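Questions about buying a first robot arm for the bench

Last reviewed on March 21, 2026 by Quentin Millet, Kollwood, Tridodden office

We receive the same questions from small workshops and from schools before they order. I have collected the answers on one page. Prices are without tax. If your question is missing, please write to the office and I will add it when it comes a second time.

Which part of the budget do people forget most often?

The table. The arm has a price on a quote and everybody looks at it, and then the arm arrives and is put on a table which was made for paper and coffee. An arm which stops quickly pushes on its base, and a weak table moves with it. Please ask for the table in the same quote as the arm. In our list the standard table has the line number 101 and the arm has the line number 191, and you may order the first without the second if you want to prepare the room early.

Can I use a table that I already own?

Sometimes yes. Send us the thickness of the top, the material, the weight and a drawing of the legs. We will answer yes or no in writing. A table with wheels is nearly always a no, also when the wheels have brakes.

Where should the base be mounted, in the middle or at the edge?

At the edge you save floor space and you can put the table to a wall. In the middle you can reach objects on all sides, but people can then come to the arm from all sides too, and you must plan the protection for this. The cost of the protection is often higher than the difference in the table. Decide this before you ask for quotes, otherwise two suppliers will quote two different cells and you cannot compare them.

How long is the delivery?

For the arm, 9 weeks from the order. For the Durrani gripper, six weeks. The two times run together, so the gripper should be waiting for the arm, if you order them on the same day. Many customers order the gripper later, when the arm is already in the house, and then the arm stands for six weeks with nothing to do. If you need the cell for the start of a school year, please order before the end of June at the latest.

Should I pay for simulation before I buy?

My answer is yes for a first cell. A layout in Zisell is a separate line in the quote and it is deducted from the price if you order the arm from us in the same year. You give us a list of the objects which you want to pick, and we place them on the table with the arm. You can change the position of a box in a minute. In the real room the same change may need new holes.

Please give us the real list. If you handle flat boxes, cans and eyeglasses, say so, also if it looks like a strange mixture. A gripper which is good for a can may be bad for a thin frame.

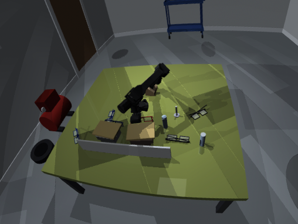
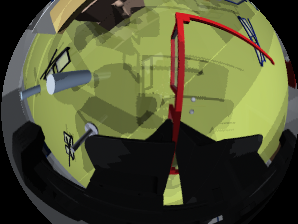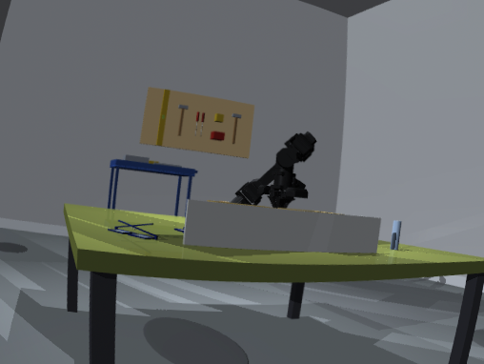 How many cameras you pay for depends on what has to be seen at the moment of the pick. One camera is the cheapest line in the quote and very often it is also the wrong one. In the view from the height of the table, the front wall of the long gray box hides the lowest parts of the arm completely, so this camera could not help you to see what the arm is doing behind the wall. A camera placed high, as in the first view, shows the layout of the tabletop much better, with the boxes, the cans and the glasses. It still pays for this with the shadow of the arm, which is long and dark over the right half of the table. The round view has the two gripper fingers in the lower part, and you can look into the gap between them, but the room around is mostly lost. For a cell with containers I would put two cameras in the budget, one high and one at the gripper. The low one I would leave out until somebody can say what it is for.

Does a second camera mean a second computer?

With our controller, no. It has enough connections for both. If you bring your own computer, we need to know the model before the quote. Also please count the cable of the gripper camera as a wear part. It bends with every movement of the arm, and one spare cable should be in the first order. It is a small amount and it can save you a week of waiting.

Do I need special lighting?

In the simulation you can move the lamp for free, so please use this. Ask us to run the layout with the lamp on the left, on the right and above. If the vision result changes a lot between the three, put a line for a fixed lamp and for a blind on the window. If it changes little, the lamps of the room may be enough. Shiny tabletops give more trouble than matte ones and the price is the same, so choose matte.

How deep may a container be?

This is a question for the gripper and for the arm together. The fingers must come to the bottom, and the part behind the fingers must also pass between the walls. Customers measure the fingers and forget the housing. If your containers are already bought, send one to us. If they are not bought yet, please wait with them until the layout is finished. Low walls are easier for the arm and for the camera.

What should I put aside for spare parts and service?

For the first year we suggest one set of finger pads, the spare cable and one visit. After the first year you will know your real use. The service contract can be started later, and there is no penalty in the price if you begin in the second year. I write this because some customers think they must sign everything on the first day.

Is training in the price?

One day for two persons is included. It is held at your place, with your table and your objects. More persons can listen, but only two can work with the arm. An additional day is a separate line. For schools I recommend to have the second day some weeks after the first, because then there are real questions.

Can I compare your quote with a quote from another supplier?

Of course, and we expect it. Please check that these lines exist in both:

Table and fixing of the base
Gripper with mounting plate
Cameras, with holders and cables
Protection of the area
Installation and first start
Training
Transport to the room, and not only to the door of the building

The last one sounds small. An arm in its crate is heavy, and if the room is on the upper floor you need a lift or strong people with insurance.

What happens if the layout shows that the arm cannot do the work?

Then we tell you so in the report and you pay only for the layout. You keep the files. This happens, mostly with objects which are too heavy or with a reach which is too long for one arm. Two times the customer has changed the table to a smaller one and the reach was then sufficient, so please read the report to the end before you close the project.

Can I lease the equipment?

Yes, for the arm and the controller. The gripper, the cameras and the table must be bought. The leasing company will ask for the serial numbers, and these exist only after delivery, so the first payment comes a little later than the installation. Please inform your accounting department about this, it has caused confusion before.

How do I ask for a quote?

Write to the Tridodden office with the list of objects, the size of the room and a photo of the door. You will have a first number in six working days. The number is valid for the rest of the quarter in which it was sent.

Get our price updates by e-mail. Enter your address and press Subscribe. You can unsubscribe at any time.
This site uses cookies to remember your settings. Accept all / Only necessary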